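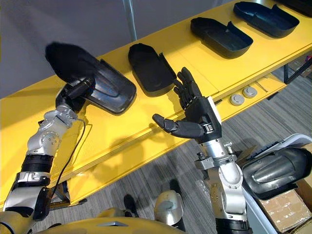

Que por qué tiene un 39 en unas botas y un 41 en unas zapatillas, si los pies son los mismos, preguntaba una compañera en el foro del curso, y añadía que en la tienda le habían dicho que «eso es la marca» y se quedó igual que estaba.

Me alegro mucho de que la pregunta haya salido tan pronto, porque este tema va justamente de eso, y así me ahorro la introducción solemne que tenía preparada (otro año será).

Tema 3. La horma, la talla y el pie de cada cual
Curso de iniciación al calzado, Taller Beddoe

17 compartidos · 2 comentarios

3.1. Qué mide una talla

En la Europa continental usamos el punto de París, que equivale a dos tercios de centímetro. Una horma de 27 centímetros es, por tanto, un 40 y medio. Fijaos en que he dicho horma y he dicho 27 centímetros, y que el pie que va a vivir ahí dentro es más corto: hay que dejarle sitio por delante para que los dedos avancen al caminar. Ese sitio lo decide quien diseña, y en una bota de punta estrecha se deja bastante más que en una zapatilla de casa. De ahí viene buena parte del lío de nuestra compañera.

El sistema inglés cuenta en tercios de pulgada, una medida heredada del grano de cebada. El Mondopoint, que veréis sobre todo en botas de esquí, parte directamente del pie, en milímetros, y a mí me parece el más sensato de todos, aunque reconozco que pedir unos mocasines del 255 suena rarísimo.
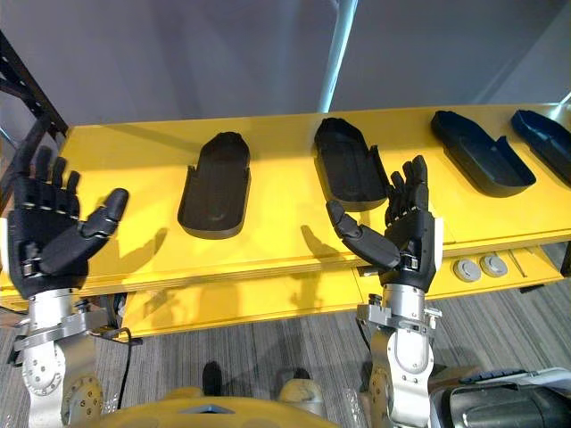
La horma, que es el volumen sobre el que se monta el zapato, manda mucho más que el número. Dos hormas de idéntico largo pueden llevar el empeine alto o bajo, el talón recogido o generoso, la puntera roma o afilada, y el mismo pie estará encantado en una y desesperado en la otra. Cuando dibujéis la planta, empezad por la línea exterior y tomáosla con calma. Las bandejas negras de la mesa amarilla sirven para educar el ojo: tienen un extremo redondeado y las paredes levantadas, y con eso ya pensamos en un zapato, aunque les falte todo lo demás. Pues bien, lo que les falta es lo que vamos a estudiar: los anchos, el perímetro del empeine, el quiebre y la altura del tacón.

3.2. Cómo tomar las medidas

Siempre de pie, con el peso repartido, y mejor por la tarde, que el pie ha trabajado y viene un poco más ancho. Se miden los dos, por favor, ¡los dos!, y se trabaja con el mayor. Papel grueso debajo, lápiz bien vertical (si lo inclináis hacia dentro le robáis milímetros al cliente) y cinta blanda para los perímetros: metatarsos, empeine y entrada de talón. Apuntadlo todo en la ficha Futivitz, también lo que os cuenten de juanetes, dedos montados o plantillas. Para la práctica necesitaréis cartulina de 80 × 50, que se encuentra en cualquier papelería.

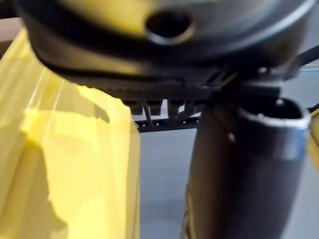

Pues yo llevo toda la vida comprando por el largo y nunca se me había ocurrido mirar el ancho, reconocía otro comentario del foro, y ahora entiendo que las sandalias me vayan bien y los zapatos cerrados, fatal.

Es una observación estupenda, y muy común. Quien tiene el pie ancho suele subir de número para ganar holgura, y entonces el zapato dobla por donde no debe, el talón baila y la puntera se levanta. Lo correcto sería conservar el largo y cambiar de ancho, siempre que el fabricante lo ofrezca. En el catálogo de Momthorpe, que tenéis en la estantería del aula, hay hasta 700 referencias de horma, y merece la pena pasar un rato comparando perfiles, sin prisa y con un café (lejos del catálogo, os lo ruego).
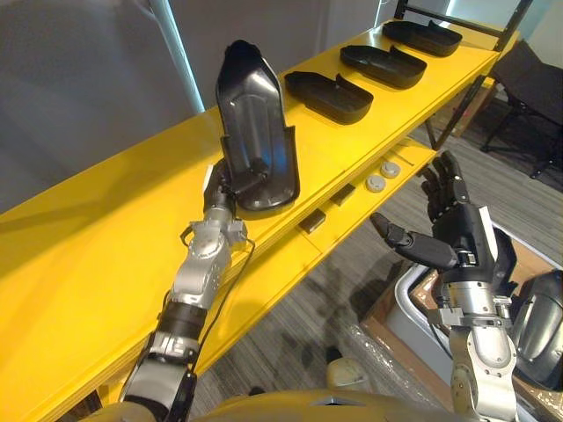

Última modificación de esta página: septiembre

3.3. Para el sábado

Traed un zapato viejo que os quedara mal y otro que os quedara de maravilla. Los abriremos por la planta con la cuchilla Torkedier y compararemos los desgastes: si la plantilla está hundida bajo el dedo gordo, si el contrafuerte ha cedido hacia un lado, si el forro se ha comido por el talón. No hace falta que sean elegantes; yo llevaré unas alpargatas lamentables.

Repasad también la conversión de puntos de París a centímetros, a mano, aunque existan tablas. Los que faltasteis a la primera clase tenéis las fichas en blanco en el cajón de arriba, junto a las cintas métricas. Empezamos a las diez.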